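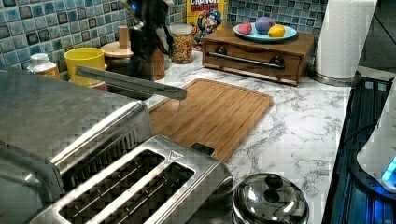
Notebook entry, trade text working group
January, opened 9:40 a.m.

Purpose of session: to compare the two circulating drafts of the Findau-Girnberg services agreement, with attention to the chapter on cross-border data and the annex of reserved measures. The earlier draft is referred to below as Draft A and the later one as Draft B. Both are working copies and neither should be cited outside the group until the official text is released.

Method. Draft A was converted to plain text and split by article. Draft B had already been split during the previous session. The two were compared line by line, and every change was entered in the shared table under the article number used in Draft B. Changes in punctuation were logged but not reviewed. The table now holds 800 rows, most of which are renumbering and carry no legal effect.

Findings, data chapter.

Article 3 (definitions). "Covered person" now includes branches as well as locally formed companies. The financial services carve-out has moved from the definition to a footnote. Whether a footnote has the same standing as the article depends on the final provisions, which we do not have for Draft B. Marked open.

Article 4 (location of computing facilities). The ban on local storage requirements remains. The exception for public policy goals has been narrowed: Draft A permitted measures a party "considers necessary," while Draft B permits measures that "are necessary." The first leaves the judgment largely with the government that adopts the measure. The second would let a panel decide the question. This is the most important change in the chapter and should lead the summary.

Article 6 (source code). No change in wording. One bracket has been removed, which suggests that the parties have settled the point. The bracket in the second paragraph is still present.

Findings, annex. Girnberg has withdrawn its reservation on postal services and added one on water supply. Findau's list is the same length as before, but the entry on public broadcasting now applies to existing measures only. Under the ratchet clause, any later loosening of those measures could not be reversed. An earlier note of ours described this entry as covering future measures also. That note was correct for Draft A and must be revised before it is used again.

Problem with the comparison. The Garance script treated several moved paragraphs as deletions, and the first run therefore showed the whole transparency section as missing. It is present in Draft B, placed after dispute settlement. The run was repeated with the matching window widened and the false deletions cleared. Colleagues who downloaded the table before noon should discard that copy.

Translation. The Girnberg-language version of Article 4 uses a word that may be read as either "necessary" or "required." The Pollock glossary gives both. No decision was taken today. The English text was used for all entries - a note to this effect has been placed at the head of the table.

Storage. Both drafts are in the restricted folder, with the converted text beside them. The original files were not altered. Printed pages with handwritten marks are in the gray binder on the second shelf and should be signed out as usual.

Outstanding items:

Obtain the final provisions for Draft B, or confirm that they have not been circulated.
Correct the broadcasting note and reissue it under a new version number.
Ask for a second reading of the Article 4 translation.
Check the cross-references in the annex, several of which still point to Draft A numbering.
Prepare a two-page summary for the member organizations, without quotations longer than one sentence.

Added 4:15 p.m. The annex cross-references have been checked as far as the transport entries. Three were wrong and are flagged in the table. Work resumes at maritime services.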